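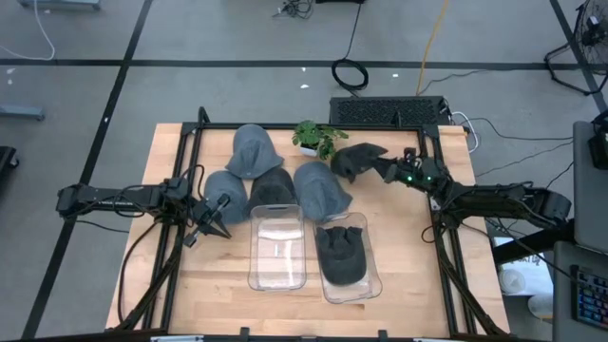
Sheena Mowat had asked, on reading the December draft, whether the checklist ought to treat a planner that returns no path as a fault or as a normal outcome. The answer adopted in this issue is that it is a normal outcome, provided that the arm holds its position and the reason is written to the log. Item 2.4 has been reworded accordingly.

CELL SOFTWARE INSPECTION CHECKLIST – TWO-ARM SORTING CELL, SKESTON
Issued January 2023
By the Software Assurance Group, Grusdale

Scope

This checklist covers the control, perception and planning software of the two-arm cell used for sorting caps into bins. It does not cover electrical safety or guarding, which are inspected separately under the Skeston site schedule. The planning package is referred to throughout by its project name, Baird, and the operator's console and logging tools by theirs, Joko.

Each item is marked Pass, Pass with comment, Action or Not inspected. An item marked Action must be closed before the cell is run without an operator at the console.

Section 1. Control

1.1 Each arm reports its own joint positions at start-up, and the reported values agree with the stored park position.
Pass.

1.2 Stopping either arm from the console also stops the other.
Pass with comment. Both arms stopped on every attempt. The console showed the left arm as stopped before the right, although the log gives the same time for both. The display should be corrected so that operators are not led to repeat the command.

1.3 Joint speed limits are read from the cell configuration and cannot be raised from a task script.
Pass.

1.4 Loss of messages from the planner brings the arms to a controlled halt.
Action. The halt took place, but the cell resumed by itself when messages returned. A restart must need a deliberate command from the operator. The same fault was recorded at the previous inspection and had been closed on the strength of a code review alone. It is not to be closed again without a test on the cell.

1.5 Gripper force limit is applied to both grippers.
Pass. The limit is set once and shared. Separate settings left over from an earlier release have been deleted.

Section 2. Planning (Baird)

2.1 The collision model contains the table, the frame bars, the side rails and the uprights at the far side.
Pass with comment. The shorter of the two margins is applied to the uprights. The inspector would prefer the larger margin there, as these are the parts an arm is most likely to meet when reaching for a cap at the back of the table.

2.2 The collision model contains loose objects that are not to be handled, including the potted plant.
Pass with comment. The pot is modelled as a cylinder and the leaves are ignored. A keep-out volume wide enough to take in the foliage is to be added. Please do not rely on the perception software to find the leaves.

2.3 The two arms may not occupy the shared region over the bins at the same time unless a joint plan has been made.
Pass. Of 515 paired requests in the replay set, 492 were given a joint plan. The remainder were refused and the arms took turns. No refused request was carried out in part.

2.4 Where no path is found, the arm holds its position and the reason is logged.
Pass. See the opening note. The log entry now gives the object, the target bin and the constraint that failed.

2.5 A cap held in a gripper is added to the collision model until it is released.
Action. The held cap is represented by a stiff shape of fixed size. A soft cap gripped at one end may hang or fold well outside that shape. The planning team is to propose a larger allowance and test it against recorded grasps.

Section 3. Perception

3.1 Caps lying against one another are reported as separate objects.
Pass with comment. Results were good where the caps differed clearly in shade. Two greys lying close together were sometimes merged, and the merged object was then offered to the planner with a grasp point between them. A confidence check before grasping is advised.

3.2 Clear bins are located correctly.
Pass with comment. The bin detector was run on 1,974 stored images, and bin position was within tolerance in all but 16. Most of the failures involved a bright reflection on the bottom of an empty bin, which the software took for an edge. The bin pose should be held from the last good reading when this occurs, and the operator warned.

3.3 A bin that has been turned at an angle is followed correctly.
Pass.

3.4 A cap already in a bin is not selected again.
Pass. The check uses the bin outline from 3.2 and so shares its weakness.

Section 4. Tooling and records (Joko)

4.1 The software version is recorded with every run.
Pass.

4.2 Logs from both arms carry the same clock.
Pass.

4.3 Configuration changes need a second approval.
Action. The approval step can be skipped by editing the file directly on the cell computer. Write access is to be withdrawn from the shared account.

4.4 Recorded runs can be replayed without the arms being powered.
Not inspected. The replay tool was being rebuilt – to be taken first at the next visit.

Result

The cell may be used with an operator at the console. Running without an operator is not approved while items 1.4, 2.5 and 4.3 remain open. Comments on this issue should be sent to the Grusdale office, quoting the item number.

Related items
Baird planner: notes on keep-out volumes
Joko console: operator's quick guide
Replay testing for two-arm cells
Skeston site schedule: electrical and guarding inspections
How to close an Action item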